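*Tranen evening talk, 23 September 2019. Notes to self: slow down, drink water, don't read these out word for word.*

Right, hello everyone. Start with the flat-pack wardrobe. (Pause for groans.)

I moved into my flat on Gisden Road in January with a mattress, a kettle and a very optimistic idea of how long it takes to furnish a place. First thing I bought was a wardrobe. 26 pages of instructions! I had it up by midnight and one of the doors opened the wrong way, and it still does, and I've grown quite fond of it.

So tonight is about living with second-hand furniture, and mostly about taking it apart. Everyone talks about putting it together. But if you buy used, the first thing you do is stand in a stranger's hallway undoing bolts while they hold the cat.

Ask: who here has bought a bed from someone online? Hands up. Who got it home with all the bolts? (Fewer hands, I bet.)

Tell the Solberg bed story. Keep it short this time. Lovely solid bed, two flights up, seller very apologetic about the stairs. I'd brought a screwdriver and nothing else. The bolts were all hex heads, so I sat on their landing for an hour while a neighbour looked for a key that fitted. These days I won't leave the house without a set.

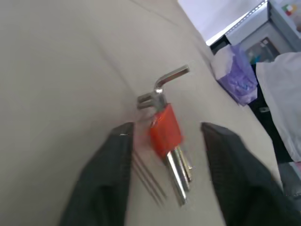 *Hex keys in a red-orange holder. Pack these first.*

If you only buy one tool, buy those. Get the sizes in the middle, you'll use them constantly, and check the big one as well before you set off, bed frames love a big one.

Next bit, bags and labels. Freezer bags, masking tape, a fat pen. One bag per joint, and tape the bag to the piece it came off. I used to chuck the lot in a coat pocket and I lost half a bookcase that way. Take photos on your phone as you go too, especially of the back, where it's all cams and mysterious little pegs.

Then vans. Measure the van, measure the thing, then measure your own front door (I say this with feeling). Alvar Hellström lent me his van for the Plalska sideboard and we got it all the way home before finding it was 2 centimetres too wide for the hall. It went in through the kitchen window. Wave at Alvar if he's come!

Money slide: the sideboard cost me 275, the shop wanted around 3,000 for a new one in the same wood. Let that sit for a second. People always whistle.

Things to mention if there's time:

- smell the drawers before you pay
- wobbly is fine, split is trouble
- woodworm, little round holes, ask about dust
- be nice to the seller, they'll often throw in a lamp

Finish with the wardrobe door again, then questions. Somebody will ask about sofas. Say yes to sofas, no to sofa beds, and get them to the tea urn by nine.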